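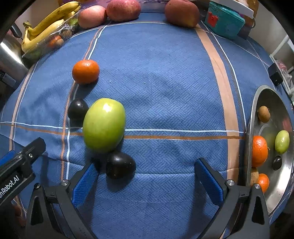

Clistham Young Explorers
Home Stories Try It Yourself Ask Us Grown-Ups
Search the site... Go

How Do You Teach a Robot to Put Fruit Away?

Think back to when you learned to tie your shoes. Somebody probably sat next to you and did it slowly, and then did it again, and then you had a try and made a terrible knot, and then they did it once more. You needed to see it lots of times (and feel it in your own fingers) before it stuck.

Robots that learn are a little like that, only they need many, many more turns than you did. Each turn that a person shows them is called an example. A big pile of examples is called a data set, and somebody has to make that pile before the robot can learn anything at all.

So how do you show a robot something?

One way is to use a gripper that a person holds in their hand. It has two jaws that open and close, a bit like kitchen tongs, and there's a camera on it that looks out past the jaws. When you squeeze, the jaws pinch. When you reach for a plum, the camera goes along for the ride and records the whole trip: the tablecloth, the plum getting bigger and bigger, and the two jaws coming together.

The gripper we like best has soft-looking blue pads with a bumpy texture on the insides of its jaws. Bumps help with smooth fruit, which loves to slide away just when you think you've got it!

At the Plorkska workshop, the job for August was fruit. You start with some fruit out on a table and a round steel tray off to one side. You reach out, pick up one piece, carry it over, and set it down in the tray. That's one example. Then you go back for the next piece. A full morning there makes 60 examples, and by the end of it your hand is ready for a rest and you are very ready for lunch.

Why so many kinds of fruit?

Suppose you only ever practiced with one green apple. The robot might get wonderful at that apple and have no idea what to do with a mandarin, which is smaller and has a dimply peel. A kiwi is small and fuzzy. A plum is so dark that it can be hard to tell where the plum stops and its shadow starts. Every fruit teaches something a bit different, and so does every spot on the table. That's why the people doing the showing move things around between turns. Sometimes two plums sit right up close to an apple, and the jaws have to fit in between without bumping anybody.

A cloth with stripes and checks is useful too. Real kitchens have patterns and clutter in them, and a robot that has only seen plain white tables could get muddled by a plaid one.

What about mistakes?

Oh, there are plenty. Fruit gets dropped. Fruit rolls. At Plorkska, the rule is to keep the recording and mark it with a note that says "dropped," so that the people building the robot's lessons can decide later what to do with it. Out of the first 200 turns, 8 got that note, and most of those were oranges.

And then what?

When there are 400 good examples, they go into a computer program, which looks through them over and over, hunting for patterns. When the jaws are this close to a plum, what did the person do next? Little by little the program gets better at guessing the next move. Later on, a robot arm with the same sort of jaws gets to try it with no hand holding on.

Try it yourself

You'll need a pair of kitchen tongs, a bowl, and some fruit (ask first). Move every piece into the bowl and say out loud what your hand is doing: "open, forward, down a bit, squeeze." It's surprisingly hard to keep up with yourself! Now mix the fruit up and do it again from the other side of the table. Did you say the same words?

Home Stories Try It Yourself Ask Us Grown-Ups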